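Search talks Search

Recursion without the headache: speaker notes

Right, hello, thanks for coming back from lunch. I'm going to talk about recursion, and I'll start by admitting that I avoided it for the first 8 years I was paid to write code. I could read it, I could nod along in a review, and then I'd go home and write a while loop.

(Pause. Ask who has done the same. Hands usually go up slowly.)

What changed was a job at Skála. We had a parts catalogue where every part could contain other parts, and those could contain parts too, and my boss Libor Čierny wanted the total weight of anything you clicked on. I wrote nested loops. Two levels, fine. Then somebody added a pump assembly that went six levels down and I had a function 65 lines long that was wrong from about the third bracket onwards.

Libor sat down and typed this:

weight(part) = own weight of part + the sum of weight(p) for each p inside it

And that was it! I kept asking him where the rest was. A part with nothing inside it just gives you its own weight, as the sum of an empty list is zero, so the stopping case was sitting there for free.

(Slow down here. I always rush this bit.)

So the first thing I'd like you to take home is a way of reading. When you meet a recursive call, don't follow it down. Please don't! Pretend somebody else wrote that function last year and it works. Your only job is to ask whether this one level is right, given that the smaller ones are. Vendula Vaněk calls it "trusting the intern", and I've pinched that for every talk since.

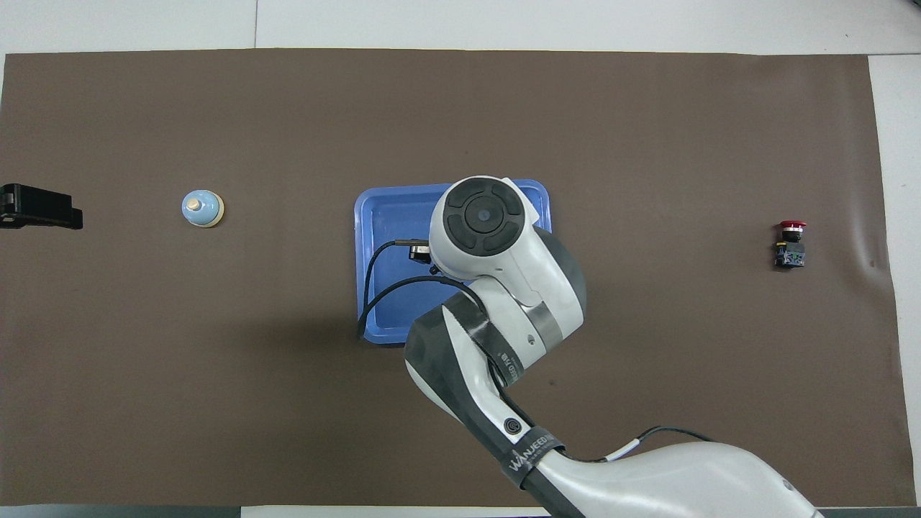 Second thing is the stopping case, and I write it first, always, before I know what the rest looks like. Empty list, leaf of the tree, number zero, whatever it is. If I can't say what the smallest input is, I haven't understood the problem yet and I go and make tea.

(Live bit: folder sizes. Open the terminal, font size up. If the projector is playing up, skip to the factorial slide, even though everyone has seen factorial.)

While I'm typing, a word about the stack. Each call waits for the one below it to finish, and the waiting calls take up room. For folders or a parts list you'll never notice. For a list with a million things in it you very much will, and then a loop is the sensible choice. Some languages will tidy up a tail call for you and some won't, so look it up before you rely on it. I didn't, at Pokitz, and Radek Bednárik got the phone call at 2 in the morning. Sorry, Radek.

Somebody will ask about cycles. If part A contains part B and part B contains part A, the function never stops, and no amount of cleverness in the stopping case helps. Carry a set of what's on the path above you and complain if you meet the same part again.

(Questions. If it's quiet, ask Pacita to tell the one about the comment threads at Westow.)

The exercises are on the handout. Do the nested list one first, the flattening one is harder than it looks.

Contact the organisers | © Eltidell Talks | Back to top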